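Can my dad come on the outdoor rec trek if he isn't on my orders?

Posted 2021-06-07 by Pui-shan Pan in Living Overseas > Trips and Recreation

We've been at Bruvstead long enough to own three transformers and no working toaster, and my father has finally agreed to visit in September. He is retired (from the post office, so no military ID), walks more than I do, and has already bought the hat.

The outdoor recreation office runs a guided day trek over the Vamier pass. The flyer says "open to the community," which at Bruvstead can mean anything from the whole town to one specific squadron. My husband will be away, so it would be me, my dad and our daughter, who is nine and walks well when fed.

I'd like to know whether a visiting parent can sign up, whether he has to be escorted to the bus, and if the walk is as hard as the flyer makes it sound. It says "moderate." The last thing they called moderate involved a rope.

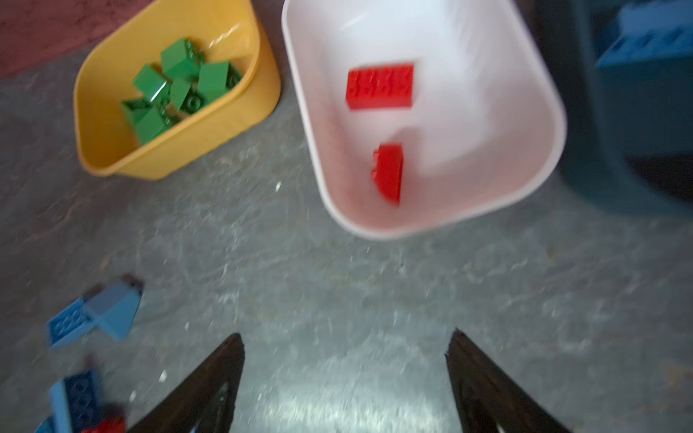

What I've tried so far

I called the front desk twice. The first person said guests are fine. The second person said guests are fine "if they're on the list," and couldn't tell me which list. I emailed and got an automatic reply about paddleboards.

I also asked on the spouses' page, where I received eleven opinions on my father's knees.

Sorcha Gallagher

Yes, he can come, but he has to be signed up as your guest. You can't just put him down as another adult in your party. There are two forms. The green-edged one is the trip waiver and he signs it himself. The other is the base visitor pass, and you do that one at the gate office with his passport. That's the list they mean. Trip staff don't handle passes and gate staff don't handle trips, and each believes the other does both.

Start the pass before he flies. You can hand in a copy of the photo page ahead of time and he shows the real thing when he gets here. We did my mother-in-law's the morning of a trip and she met the bus by chasing it in a taxi.

As for escorting, you sign him in and you stay with him while he's on base. Once the bus is through the gate he's a tourist like the rest of us.
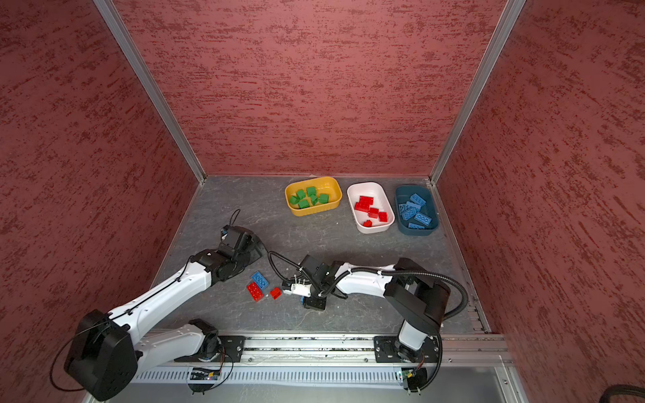 The bus leaves from the gym parking lot at 6 a.m., and the driver treats that as a personal promise. Bring cash in local money for lunch because the hut doesn't take cards. Your daughter is old enough, I've seen smaller ones on that trip, but there's a separate line for minors on the waiver and everyone forgets to initial it. Initial it.

If he has his own travel insurance, print the page with the phone number. They'll ask for it, glance at it and hand it back.

Chun-yin Fung

Can't help with forms, my wife does ours. I've done the Vamier walk twice, once on purpose.

It's eight miles in all. The top of the pass is at 1022 meters, but the bus lets you off well up the hill, so you don't earn all of that. The first stretch is a farm road. Then come the switchbacks, and these are the "moderate." There's no rope. There is a chain bolted to the rock at one corner which you can hold or ignore.

Lunch is at the Mimine hut, built in 1924 and, from the feel of the benches, furnished then too. The soup is good. The bathroom is a separate adventure and I'd let your dad find his own words for it.

Going down is worse than going up. If he owns poles, tell him to pack them. Outdoor rec rents poles too, but the locks slip and you'll spend the afternoon with one long and one short. 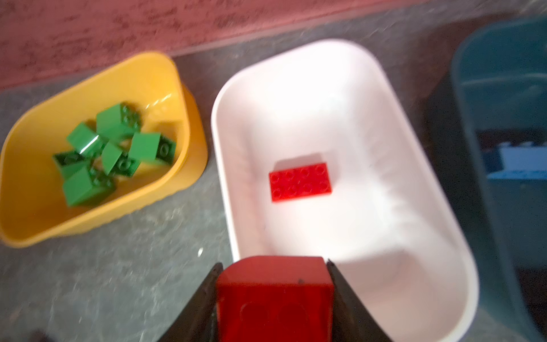 Green bricks in the yellow bin.

Also, September weather up there changes its mind a lot. I got sunburn and hail on one walk. Take a jacket even if the guide is in shorts. The guide is always in shorts.

Su-chen Chou

My parents went last year and loved it. Don't know about the forms, sorry. Does anyone know if they still do the cheese stop on the way back?

Last updated: September

Related in Trips and Recreation
Renting camping gear without a deposit
Is the Vamier bus refunded if it rains?
Visitor passes for grandparents staying over a month
Dogs on guided treks
Where to buy kids' hiking boots near Bruvstead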